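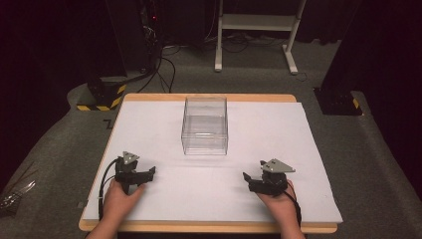
Tralter Adds 54 Replacement Filter Kits for Conference Room Projectors

POLTON — Tralter has added 54 new filter kits to its line of replacement parts for conference room and classroom projectors, and the first boxes are already on the shelf at the Polton warehouse. It's the biggest single addition to the filter range so far, and we're thrilled to get it out the door before the February maintenance season!

The new kits cover most of the Lencho ceiling-mount series along with the short-throw Ternonis models that so many schools put up over the past few years. Owners of both have been asking for these for a long time (the Ternonis short-throw filter was the most requested part on our wish list), so we are very happy to finally say yes.

Each kit comes with one main air filter, one exhaust-side screen, a foam edge seal and a printed card showing which way the pleats face. The Lencho kits also include two spare cover clips, as the original clips get brittle with heat and tend to snap the second or third time the door is opened.

A clogged filter makes a projector run hot, and a hot projector goes through lamps fast. Tralter suggests cleaning the filter every 70 hours in dusty rooms such as workshops and gyms, and fitting a new one after 2000 hours of use. In a clean, carpeted meeting room, 3000 hours is fine. Most of the projectors covered by the new kits show a filter hour count in the setup menu, and it needs to be reset by hand after the change — an easy step to miss when you're up on a ladder with 12 more rooms to go.

Fitting a kit takes a few minutes and a small Phillips screwdriver. Turn the projector off, let the fan stop, unplug it, and slide the old filter straight out. Older Lencho units have the filter door on the underside, next to the lamp cover, so check the card before taking out any screws.

Schools and offices that look after a lot of rooms can order the kits in cartons of ten, and mixed cartons are welcome. Orders placed before 2 p.m. ship the same day from Polton, Monday through Friday. Unopened kits can be returned if they turn out to be for the wrong model.

To find the right kit, look for the model number on the label near the power inlet and enter it in the search box on the Tralter parts page. The Polton parts desk can also look it up by phone. Kits for the Ternonis wide-lens models are next on the list, and we can't wait to share those too.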